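Clearing a table with the hand gripper: tips for good recordings

In our group at Dusten we record kitchen tasks with a hand gripper, so that later a robot can learn them from us. My first 67 recordings were mostly useless. These are the habits which helped me since then.

Begin with light rubbish. Crumpled paper, empty wrappers and small cartons are forgiving, and if you drop one there is nothing to wipe up.

Open the fingers fully before you come near the object. Many beginners open them at the last moment, and the robot then learns to push things away first and grasp them second.

Come down slowly, stop for one breath, close. Crumpled paper becomes smaller when you squeeze it, so keep closing until it does not slide between the pads. With a carton you should stop earlier, or it will fold.

If the cloth is thin, tape its corners under the table. A fingertip can catch the fabric and pull everything on it.

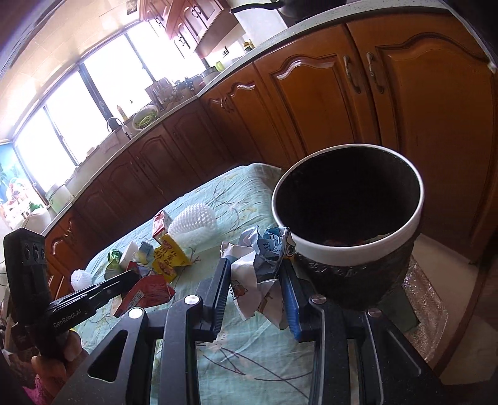 With a flowerpot on the table, take first the pieces which lie near to it. Go in with the fingers along the side of the pot, not across it, and lift straight up before you turn your wrist. Plastic wrap I leave for the end, as it sticks to the pads and you carry it around without noticing.

Fikmont wrote under the earlier version of this page that I am too strict about the order, and that a robot which has seen only one order gets lost when the table looks different. Better to change it every ten recordings and write down which order you used. I tried this for a week and I agree. Now I keep only one rule, that plastic comes last.

Some smaller things:

Keep your free hand behind your back. It wants to help.

Do not correct a bad grasp in a hurry. Open, go up a little, try again at the same speed. Such a recording is still good to keep.

Wipe the pads with a damp cloth after sticky wrappers and let them dry.

Name the files the same evening. I once had 476 of them without names and it took me two days to sort them.

Last changed 22nd May. The page on folding towels is not ready yet.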